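Section 4. Setting Up the Shared Work Table

Last updated: 6 May 2019
By the Tridthorpe Workroom Handbook group
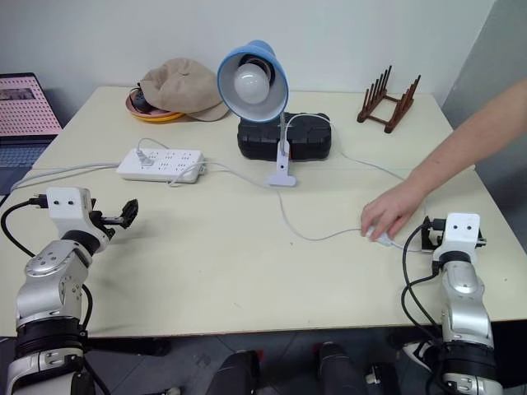 Javell wrote after the November issue of this handbook to ask whether the lamp has to be taken off and put back every time the table changes hands, and whether a freestanding lamp would save the trouble. A freestanding lamp is permitted, but its base takes up working area and it is more easily knocked over. The clip-on lamp remains the standard fitting for all tables in the Tridthorpe room. It may stay with the table between users if steps 7 to 11 are followed.

4.1 Before you start

The procedure covers one table, one lamp, one power strip and the small items normally kept with them. It does not cover the tall benches (see Section 6).

Treat the tabletop as two zones. The rear zone is for things that stay put: lamp, rack, cases, dish. The front zone is for work and is cleared at the end of each session. On tables with a seam running left to right, the seam is the boundary. On one-piece tops, measure 13 inches forward from the rear edge and mark both ends with masking tape.

CAUTION: Do not place a cup or an open bottle in the rear zone. The power strip is kept close to the boundary and liquid will run along the seam.

4.2 Clearing and cleaning

1. Switch off the power strip and unplug it at the wall.

2. Move all items to a side surface. Laptops are closed before they are carried.

3. Wipe the top with a damp cloth, working from the back edge to the front. Go over the seam a second time with a dry cloth folded to a point.

4. Check the surface for specks. Marks that do not come off with water may be treated with a little dish soap. Do not scrape. Marks that remain after soap are left alone and entered on the table card.

5. Let the top dry fully before anything is put back.

4.3 Placing the power strip

6. Lay the strip flat, near the boundary on the left half of the table, sockets up. Lead the cord off the nearest side edge - never over the front edge, where it will be caught by a chair or a knee.

Note: The combined load on one strip must not exceed 800 watts. A lamp and a laptop charger together are well below this. Heaters, kettles and glue pots are not to be connected.

4.4 Fitting the lamp

7. Confirm that the lamp is off and the bulb is cold. Check that the bulb is screwed fully into the socket. Bulbs work loose when the shade is handled often.

8. Clip the clamp to a firm edge. If the table edge is too thick for the jaws, use the side edge of a shelf. Do not clip the lamp to a laptop, a rack or a case lid. When the lamp is not in use the clamp may rest on the tabletop in the rear zone, provided the lamp is unplugged.

9. Bend the neck in two or three easy curves. Do not bend it by more than 90 degrees at any one point. Hold the neck close to the clamp with one hand while bending with the other.

10. Turn the shade to face forward and slightly down, so that the light falls on the front zone and the bulb is out of your direct line of sight when seated.

11. Plug in and test. If the lamp flickers, switch off, let the bulb cool and repeat step 7. If it still flickers, withdraw the lamp and order a replacement under stores number 197.

CAUTION: Keep fabric and paper well clear of the shade while the lamp is on. Caps, scarves and gloves are not to be hung on it at any time.

4.5 Returning the other items

12. Set hard cases flat against the back of the rear zone, latches toward you. Cases are not stacked.

13. Stand the peg rack near the back edge with both rows of pegs upright. Load it from the middle outward. A rack loaded at one end only will tip.

14. Place the shallow dish left of the lamp. The dish is for pocket items, short cords and small adapters. Coil a cord loosely before it goes in - tight coils break the wire at the plug.

15. Place the laptop at the far left, with the hinge clear of the dish and the strip. Leave enough room behind the screen for it to lean back.

16. Check that the front zone is free for work.

4.6 Alternative layouts

Left-handed users may mirror the layout. The strip then goes on the right half and the cord leaves by the right edge. The Skerkov room uses the mirrored layout on its two window tables and these should not be changed back.

Tables fitted with the Bajpai edge rail have a raised lip at the front. Remove the rail before step 3, as dirt collects under it, and refit it after step 5. Hand-tighten the screws only.

Table cards are kept in the drawer under the sign-in shelf. Enter the date, the table number and any mark or fault found at steps 4, 7 or 11.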